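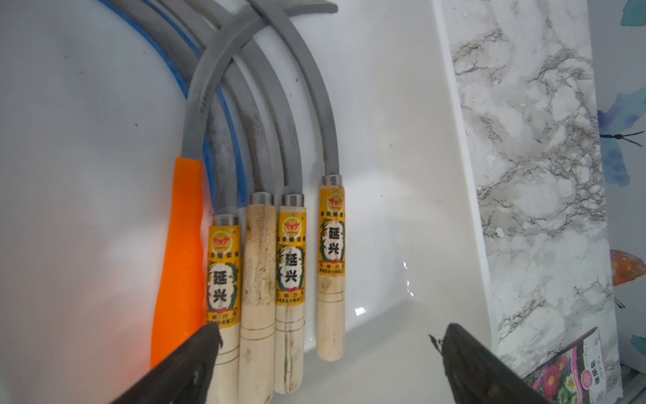 Quick post, am behind on everything. Garden tools week at Tilteso and I'm on the sticks again, which means I drive the arms by hand and the robot is supposed to learn from it. Sickles this time. I'd been looking forward to sickles for some reason. Then you get in close with the gripper and all the handles are lying side by side, pointing at you, the blades crossed over each other up top, and you have to decide which one comes out. The orange handle on the left is the easy pick, you can see it from across the room. The wooden ones with the yellow labels are where my demos go bad. Same wood, same label, same label again. I hesitate, the gripper hesitates, and the hesitation goes straight into the data.

That's the thing I wanted to write about before I forget. Hesitating.

When I started (April, feels longer) I thought the bad demos would be the ones where I drop something. Those are fine. You drop it, you mark it, it gets thrown out or it gets kept as a recovery, next. What hurts is the demo that works and looks awful. You hover. You go down a little, come back up, turn the wrist, turn it back, go down again. Tool ends up where it should. Box ticked. And now there's a recording of a robot dithering over a handle like somebody picking a melon, and it goes in the pile with the good ones.

Our pile is at nearly 4000 for the whole garden set. Not all mine! My share of the dithering is bigger than I'd like though.

So my rule this week: decide before the hand moves. Look, pick, say it under my breath (orange, orange, labeled one), then go. If I change my mind halfway I stop the recording and start over. No fixing it in the air. I lose a few more takes that way but the ones I keep are cleaner, and the review person at Vurkis has stopped sending them back with "pauses?" in the comment box. Mostly stopped.

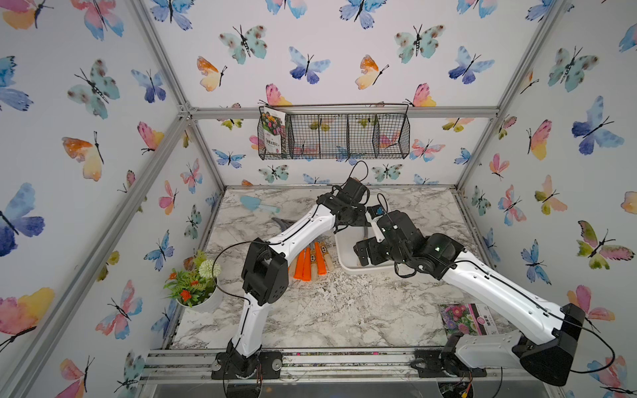

Two arms is a whole other problem. One arm I can do half asleep. With two, my left hand wants to copy my right hand, and if the right one is down in the tray doing something careful the left one drifts. You don't notice untill you look at the playback and there's the left gripper slowly wandering off by itself. The fix I was taught is to park it. Pick a spot for the idle hand, go there, rest your real elbow on the bench and leave it. Works great until the idle hand is needed, and then I've gone stiff and it comes in too fast.

What helped more was giving both hands a job all the time. Even a dumb job. Left holds near the next tool while right is placing. Then it isn't idle, it's just early. The playback looks a lot more like a person clearing up after gardening and less like a person operating machinery, and I'm told that's what they want.

Things I keep relearning, in no order:

Come at a handle straight across, not along it. Along it you end up with the fingers pinching the very end and the blade swings the tool around on you. It's a sickle, the weight is all out in front and curving off to one side. You grab where you'd grab a hammer and it rolls.

Close slow, lift slow, everything between can be quick. I used to have it the other way round.

Leave the blades out of it. I know the gripper doesn't care. But if I teach it that the blade is a fine place to hold a thing then some day it hands somebody a sickle like that.

Shallow tray, easy. Anything with steep sides, hate. The fingers want to hit the wall before they reach the handle and you have to tilt, and the tilt on these controllers is all in the wrist. My wrist. After 11 in a row I have to get up and shake it out.

Don't tidy. This one is hard for me. Before each run somebody has to mess the tools up so that every start is different, and when it's me I make a nice fan of them without meaning to. Nice fans every time and the robot learns nice fans. I've started looking away while I set them down, carefully, gloves on.

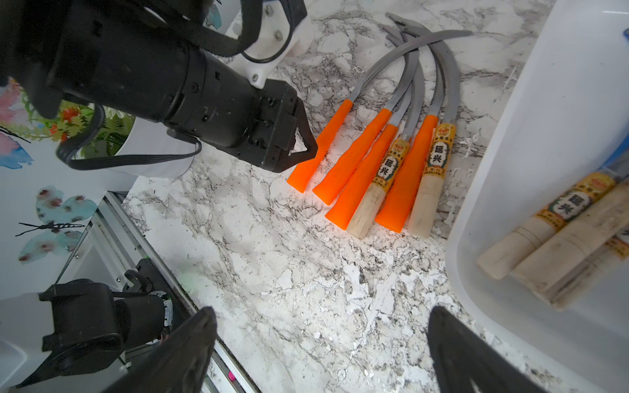
The view is the other thing I'd warn a new person about. You get the wrist cameras and a wide one, and everybody begins by staring at the wide one since it looks like real life. Then they can't work out why they're always a bit short. You have to live in the wrist view for the last bit of the reach and only glance up. Took me maybe two weeks before that stopped making me queasy. Depth is still guesswork some of the time. I use shadows, and I use the moment a finger starts covering up the thing I'm reaching for, that tells me more than anything.

And the delay. Small here, much worse at the old place out in Sitdale, where we went through some relay I never understood and every move arrived a beat late. You learned to move and wait, move and wait, and I still have a trace of it. Playback shows it. A tiny stop after every reach, like a hiccup. Trying to iron that out and it's slow going, my hands learned it too well.

Which makes me wonder how much of me is in there generally. If you train on my runs do you get my hiccup? Probably you do. There was a policy run a while ago on the pots and trowels stuff, and it did a little wrist wiggle before closing on a handle, and I went hot in the face. That's my wiggle. I do it with a car key.

Anyway. Today was 10 keepers before lunch and seven after, and the after lunch ones are better, I think. Slower to reset but better. Tomorrow more of the same, with the wooden ones heaped up so the labels face down, so there goes my one trick for telling where the handle starts. I'll be going by the metal collar, I guess.

Szénási wants the whole hand tool set wrapped up by the end of the month and then we move on to something with bags. Soft bags. Don't want to think about it yet.

Bus in a few minutes, no time to reread this. Will answer the comments on the glove post tommorow, sorry, I've seen them.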